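Hartley Cellars: Questions We Get

Do I need to book a tasting?
For groups over 20, yes. Otherwise just knock loudly.
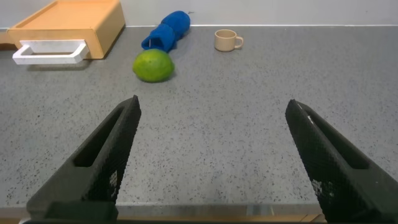 Can I bring my dog?
Yes. Yours will be better behaved than ours.

Is the Riesling sweet?
A little. Amber Ackroyd makes it, and she won't discuss it further.

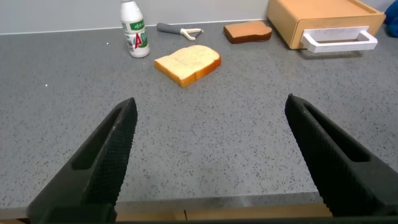 Photo: Jordan Yeoman

Do you ship to Bramville?
Yes, by the case. Allow 2 weeks, or longer if it's hot.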